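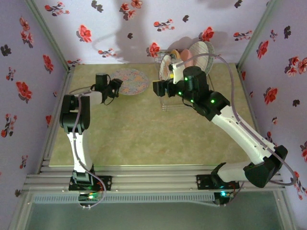
Spülküche, Zweiarmzelle: Wer macht jetzt was?

spuelgang_nord
8 Sep 2021
Wir testen bei Iden zwei Arme für das Ein- und Ausräumen der Tellerständer. Steuerung von Priditico. Laut Protokoll 2551 Griffe, davon 457 mit Eingriff von Hand. Die Schichtleitung will daraus eine Stelle weniger ableiten. Erfahrungen?

taktzeit5
457 von 2551 sind knapp 18 Prozent. Damit bleibt jemand an der Zelle gebunden. Einsparung null.

m_reling
Widerspruch. Gebunden ja, aber nicht durchgehend. Bei uns (Dilent) betreut eine Kraft die Zelle und die Bandmaschine. Das Heben entfällt, dafür kommen Quittieren und Fehlerprotokoll dazu. Eingruppierung vorher klären, sonst macht man das zum alten Lohn mit.

spuelgang_nord
Genau das ist strittig. Die Einweisung dauerte 15 Minuten, Zulage gibt es keine. Im Ständer stehen bei uns Teller und Schalen gemischt, verschiedene Durchmesser, Blick vom Greifer aus: 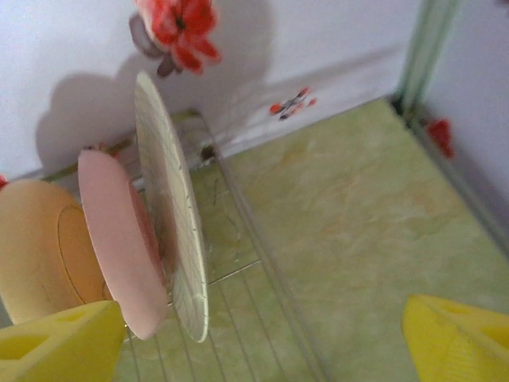 Re: Gemischtes Geschirr

taktzeit5
Dann sortiert vorher ein Mensch oder die Quote bleibt so. Sortieren ist auch Arbeit und taucht in keiner Auswertung auf.

godinho_user
Wir fahren Godinho mit fünf Geschirrtypen ohne Vorsortierung. Geht, wenn die Abstände im Ständer stimmen.

m_reling
Und wer stellt die Abstände ein?

godinho_user
Die Frühschicht. Steht seit November in der Stellenbeschreibung.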